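## 4. Planning your purchase

Before you order a single bolt, sit down with this section and a cup of tea. It's the part of the Skeltard guide we most enjoy writing, as a good plan makes the rest of the build so much fun!
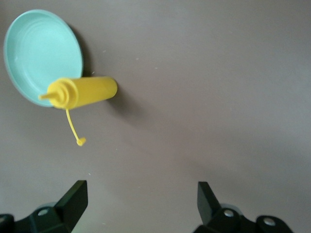
The budget sheet has one line for each thing you'll pay for, and a spare column for things you already own. Fill it in by hand or copy it into a spreadsheet - either is fine.

1. Write down the jobs you want the arm to do in its first month. Keep it short. Picking up a squeeze bottle and setting down a plate is plenty to start with.
2. Measure your table. Allow 73 cm of clear depth in front of the base, and check that the top doesn't wobble when you lean on it.
3. Choose the gripper before the arm. The Mikton two-finger set opens wide enough for most kitchen bottles, and its weight comes off what the arm can lift.
4. Add the wrist camera. Order the short cable if your controller sits behind the base, or the long one if it lives under the table.
5. Put $400 aside for spares. Fingers, screws and one extra camera cable come out of this line.
6. Add freight. Kuruc ships arms and grippers separately, so you'll see two charges on the invoice.

**Note:** Practice objects belong in the budget too, but they're wonderfully cheap. Plastic plates and condiment bottles from a discount shop are great. Pick colours that stand out from your tabletop, and try a few things with straps or dangly caps once the plain shapes are going well.

**Caution:** Don't order fingers from the old Gristton catalogue. The bolt pattern changed in June and the earlier brackets won't fit.

### 4.1 Lead times

Allow roughly 22 working days for the arm. The gripper usually turns up first, so you can bolt the fingers to their brackets and get to know them while you wait - a lovely way to spend an afternoon.

If your total comes out over budget, drop the second set of fingers first and keep the camera.

Prices checked 22/07/2025 by Peter Šimko. Send corrections to him with the line number from your sheet.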